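Computer refurbishment at the Lawal workshop
Progress report for the Drerkeck fund, May
Prepared by Omolara Dauda

Thank you once again for your patience with us over the spring, and for the kind note that came with the second payment. I am very glad to say that the desktop work is properly under way, and the bench is a much happier place than it was when I last wrote!

Most of our effort has gone into processors and the holders we keep loose parts in. We have 105 towers on the list from the Wovusport offices, and small parts do wander if you let them.
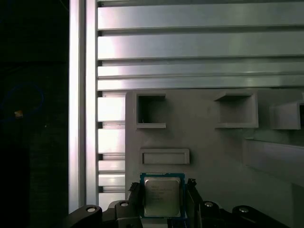

A processor in front of the grey parts holder.

We are still short of memory - the Dosto order is now promised for Monday - so three finished machines are waiting on a shelf for theirs. The towers themselves are simple enough to get into, and once the side is off we can reach the board, the drives and the power supply without much fuss.
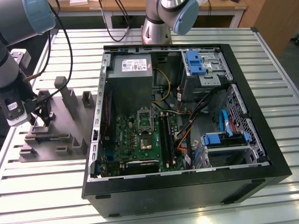 Tower on its side on the bench, with the processor socket open.

Next month we hope to have the first two machines ready for the reading room, and I shall write again as soon as they are.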